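Hand gripper upkeep — FAQ
Rumlow kit, page kept by Delia Sandu

How often do I clean the finger pads?
Every 4 hours of use. Damp cloth, no alcohol. Both pads, even if only one looks bad.

One finger closes before the other.
Usually a link pin. Open the fingers all the way, wiggle each link by hand. If one has play, swap the pin. Don't tighten the big pivot caps to make up for it, you'll just get a stiff gripper.

Where are spare pins?
Drawer 38, in the Dobre bin. Take 2, sign for them. Pads are in the same drawer, Vusto sells them in packs of 100 so we wont run out.

Do I need to recalibrate after a pad change?
Yes. Full open, full close, save. Takes a minute. Skip it and the width readings drift — Safta Cârstea will send your session back.

How do I check it's good before a long run?
Open it wide and reach for an ordinary box, something with a rim. Fingers should spread evenly and stay put. 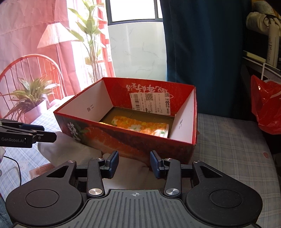
Then close slow on the rim. Any click or jump, stop and go back to the pin question.

Cable keeps pulling on the housing.
Leave more slack. No tape on the moving parts, ever.

Can I oil the pivots?
No. Dry only. Oil gets on teh pads and they slip.

Still broken?
Tag it, put it on the Flistwood shelf, message Delia.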